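Home network and small rack talk > Cabling and tidying
Thread: open rack on a table, patch cables everywhere, where do I start

ninh_attic wrote:
ok so moving the little rack to the back room, finally. two post style open frame, switch near the top, black panel thing under it, dark blue chassis under that. all of it sat in August's boxes way too long. rent is 255 a month for the room thru Prorent so I want to get it set up and stop paying for storage elsewhere.

problem is cable. I have a tub of short patch cords, mixed colors, half of them with no tab left on the plug. do I recrimp or toss? also got everything spread on packing paper and cardboard so I don't scratch the table, creases all over, small stuff vanishes in it. lost a cage nut for an hour

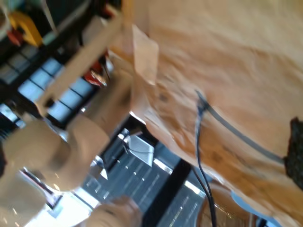 anyway the plan was switch first then work down. budget is basically zero. any order people swear by?

Grondon wrote:
toss the broken tab ones. seriously. a plug with no tab will sit in the port looking fine and then drop link when you breathe on it. you'll spend a whole evening chasing it

patchy_lou wrote:
disagree w/ Grondon, recrimp if the cable is decent. takes me 4 minutes an end and most of that is finding my glasses. stranded needs the right plugs tho, dont use the solid ones

Grondon wrote:
4 minutes and then it fails the tester and its 14. short patch cords are cheap. I stand by toss

Fongchan Klinhom wrote:
Get the small parts off the paper first. Muffin tin, egg carton, whatever. Cage nuts in one, screws in another. Paper is fine for under the heavy stuff but it swallows anything black.

Then label before you plug. Both ends. Masking tape and a pen will do, you can make it pretty later (I never have).

ninh_attic wrote:
muffin tin is genius thank you. found the cage nut, it was in my sock

labels: number them or write where they go?

Fongchan Klinhom wrote:
Numbers. Things move. Keep the list of what goes where on a sheet taped to the rack.

patchy_lou wrote:
nooo write where they go. a list gets lost, the label is right there when youre on your knees with a flashlight. numbers are for people with 1,383 drops and a binder

Fongchan Klinhom wrote:
I had 1,383 drops and a binder, at my old job. Still numbers.

patchy_lou wrote:
lol ok fair

honus_home wrote:
wait is the rack bolted to anything? open frame on a table top, get a big blue chassis in there and pull on it once, over she goes. ask me how my Honus shelf died. heavy stuff LOW. switch up top is fine they weigh nothing

ninh_attic wrote:
chassis is in the lower bay already, and theres another small blue box at the very bottom. not bolted. wood table. might do brackets, need to check w/ Prorent if I can drill anything

update Apr 23, 2022: switch is in. netgear, dark blue, ports in two blocks side by side in the middle of the front. left the cardboard flat on the table in front so I have somewhere to drop things. still doing the patching, white plugs first, keeping them short so they dont hang over the panel underneath

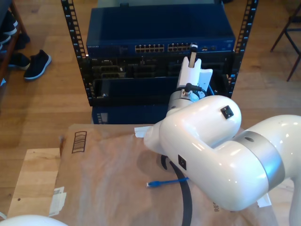
Do I need to leave a gap between the switch and the panel below it?

Phong Lý wrote:
Depends where the switch breathes. Side vents, you can stack it tight. If it has vents in the top or bottom leave one space free. Check the case before you screw everything down, its a pain after.

ninh_attic wrote:
sides I think. will look tonight

Grondon wrote:
leave the gap anyway, you'll want room for your fingers. getting a plug out of the bottom row with something right under it is misery

honus_home wrote:
+1 fingers. and dont do zip ties, velcro. I cut thru a good cable getting a zip tie off and said words

patchy_lou wrote:
zip ties are fine if you leave em loose and use flush cutters. velcro collects cat hair

honus_home wrote:
so brush the cat

Phong Lý wrote:
Velcro while you are still changing things. After that whatever you like. Also leave a bit of slack behind, enough to slide the chassis forward without unplugging it. One loop is plenty, don't coil up a mile of it back there.

ninh_attic wrote:
slack, yes, good call. i had the power lead pulled dead tight, redoing that one

so far: tossing the no tab cords (sorry lou), keeping the rest, tape labels, writing where they go AND a number. one free space under the switch if it fits

patchy_lou wrote:
both on the label, coward's choice, I respect it. mail me the bad cords, I'll pay postage

Grondon wrote:
do not mail him the bad cords

ninh_attic wrote:
they're in a bag by the door, lou pm me your adress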